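Harkwood Workroom 2: Room Specification

Open-plan room for hire, ground level, Papadopoulos Building.

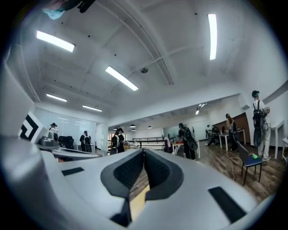

Lighting

The main section is lit by rectangular fluorescent ceiling panels. Beyond the lowered ceiling section there are three small black pendant lamps, with track lighting to one side. The main panels and the track are switched separately. Pendants are on the track circuit and cannot be dimmed.

Ceiling

White, with crossing beams and exposed conduits. Nothing may be hung from the conduits. Banners and signs go on freestanding supports, available from the office on request.

Climate

Wall-mounted air conditioning unit, white, fitted near the ceiling. The remote is kept at the front desk. Set point is locked at night.

Floor

Light wooden floor. Felt pads are required under all hirer-supplied furniture. Tape: low-tack only.

General data

Floor area: 106 square meters
Maximum occupancy: 54
Double sockets: 7
Tables: included in the hire rate, layout by hirer
Chairs: ordered separately, item code Serow

Booking

Half-day and full-day rates. Contact Khải Đào at the Harkwood office for current prices and a floor plan.

Sheet revised August 19, 2025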